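Kullosdale Neighbors Help Board
Yard, Garden & Open Land

Garlic mustard in the woods behind our house – pull it, spray it, or leave it?

Posted by creekside_dawn

Hi everyone, first time posting in this section, so sorry if this has come up before. We moved to the Boyer Road end of Kullosdale last July and our lot runs back into a strip of woods that slopes down to the creek. Last summer I thought the green stuff under the trees was pretty. Then this spring it shot up to my waist, got little white flowers all over, and my neighbor leaned over the fence and told me it was garlic mustard and I'd better get on it. I crushed a leaf and yep, garlic.

I've been reading up and now I'm more confused than when I started. One page says pull everything. Another says pulling stirs up the soil and brings on more of it. My brother-in-law says to just spray the whole strip and be done, but there are trilliums in there, plus something I think is wild ginger, and I'd hate to lose those. Also the creek is right there.

The patch is 30 feet deep or so at the worst spot and runs the whole width of the lot. Some of the plants already have those long skinny seed pods on them. There are also a lot of low, round-leaved ones that haven't flowered, and I can't tell if that's the same plant or something else.

So, what would you do first? And what do I do with it once it's out of the ground? I started a pile next to the compost and now I'm wondering if that was dumb.

3 replies
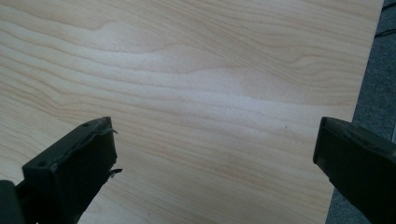 Rimantas Urbonaitė
Member, Yard & Open Land
20/05/2019

Oh boy, welcome to the club! I'm 71 and I've been fighting this plant on our place for longer than I like to admit, so let me tell you what has worked for me.

First thing, the low round ones are the same plant. Garlic mustard lives two years. The first year it just sits there as a clump of kidney-shaped leaves with scalloped edges (people mix it up with violets and creeping Charlie all the time, so do the crush-and-sniff test). The second year it sends up the stalk, flowers, sets seed and dies. That means your tall ones are the urgent job. If you only have a couple of hours, spend them on the tall ones and walk right past the little guys.

Pull after a rain if you can. Grab it low, right at the ground, and go slow, because the root has an S-bend near the top and it'll snap there if you yank. If it snaps, dig around with a dandelion fork and get the rest out, or it can send up new shoots. Then step on the spot to press the soil back down. That takes care of most of the worry about stirring things up. The people who told you pulling makes it worse aren't totally wrong – loose bare dirt is just what the seeds like – but leaving the seed pods on is a whole lot worse.

Now the pile. Please move it! Garlic mustard will go right on and ripen its seeds lying in a heap, even pulled up by the roots, even with just the flowers open. Bag everything that has flowers or pods, tie the bag shut, and ask the town how they want it handled, because some places take invasives separately and some want them in the regular trash. Don't put it in your compost and don't put it out with the leaves. I made that mistake my first spring and had a lovely new patch behind the shed for my trouble.

As for spraying, I wouldn't with trilliums in there and a creek at the bottom. Some folks do spot-spray the first-year clumps in late fall when the natives have died back, but near water you need a product that's labeled for it, and I'd want somebody licensed to look at the slope first. Your county extension office can tell you who to call.

One more thing and then I'll quit. The seed stays alive in the ground for years, so you're going to be back out there every spring. Start at the edges where it's thin and work in toward the thick part. It's a lot easier to keep a clean spot clean, and it does your heart good to see the line move. My trilliums came back on their own once they had some elbow room.

ridge_runner_pat

Weed whacker. Cut it all down and it'll give up eventually.

deltora_lane_jo

I'd be careful with the weed whacker idea. I tried it two years ago and the stalks that were cut early just sent up shorter ones with flowers on them, down where I didn't notice until they had pods. If you do cut, cut right at the ground while it's in full bloom, rake up every bit, and check again a couple of weeks later. And not where your trilliums are, obviously.

Everything Rimantas said about bagging, yes. I'd add boots! The seeds are tiny and black and they ride along in the mud on your soles, so brush off your boots (and the dog's feet) before you come back up to the yard. I keep an old scrub brush hanging by the back gate for that. My worst patch followed the path we walk, all the way down.

Also, a single plant can make a ridiculous amount of seed. The handout I got at the library said up to 3,000 on a big one, and I've seen other numbers, but any of them is too many. So even if you get half the patch this spring, that's a good spring's work. The leaves make an okay pesto, too, if you pick them young and you're sure of what you've got and it hasn't been sprayed. A little bitter. I use a lot of lemon.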